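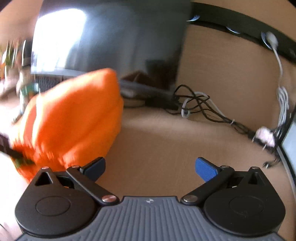 Der Schreibtisch bleibt in der Familie

Bei der Spedition Druvport hat Xiuying Yao die Geschäftsführung von ihrem Vater übernommen. Er kommt trotzdem jeden Morgen.

Das Büro von Druvport liegt über der Umschlaghalle, eine Stahltreppe hoch. Im Oktober hat Xiuying Yao den Raum am Ende des Flurs bezogen. Ihr Vater Junhao Yao sitzt seitdem zwei Türen weiter, in einem Zimmer, in dem früher die Frachtbriefe lagerten.

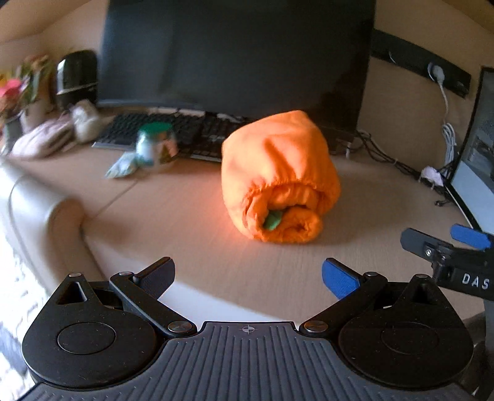
Aus der Redaktion Wirtschaft
11. Februar 2022

Junhao Yao hat die Firma mit zwei gebrauchten Lastwagen gegründet. Heute wickelt sie im Monat 3000 Sendungen ab, vor allem Stückgut für Möbelhändler und Maschinenbauer. Der größte Kunde ist der Küchenhersteller Sunddale, der seine Ware früher über mehrere Spediteure verteilte.

Die Tochter kam nach dem Studium zunächst in die Disposition. »Da lernt man, wer um fünf Uhr früh ans Telefon geht«, sagt sie. Später leitete sie die Abrechnung, dann den Vertrieb. Über die Nachfolge wurde in der Familie lange nicht gesprochen. Auch ein Verkauf stand im Raum, der Wettbewerber Mao hatte ein Angebot vorgelegt. Junhao Yao lehnte ab, ohne seine Tochter zu fragen. Sie erfuhr davon vom Steuerberater.

Als Geschäftsführerin hat sie zuerst die Tourenplanung umgestellt. Die Disponenten arbeiten jetzt mit der Software Dusis, vorher hing der Plan auf Papier an der Wand. Die Einführung lief schleppend, in der ersten Woche standen Fahrer mit doppelten Aufträgen auf dem Hof. Ein Disponent kündigte. Inzwischen sind die Leerfahrten zurückgegangen — wie stark, will sie erst nach dem Jahresabschluss sagen.

Der Vater hält sich aus dem Tagesgeschäft heraus, meistens. Er betreut einige alte Kunden und verhandelt die Dieselverträge. Unterschreiben darf er sie nicht mehr. »Das war ihre Bedingung«, sagt er. »Ich hätte es an ihrer Stelle auch verlangt.«

Schwieriger ist die Suche nach Personal. Mehrere Fahrer gehen in den nächsten Jahren in Rente, auf die letzte Stellenanzeige meldeten sich zwei Bewerber. Xiuying Yao will deshalb wieder selbst ausbilden, auch im Lager. Den Antrag bei der Kammer hat sie gestellt, die Antwort steht noch aus.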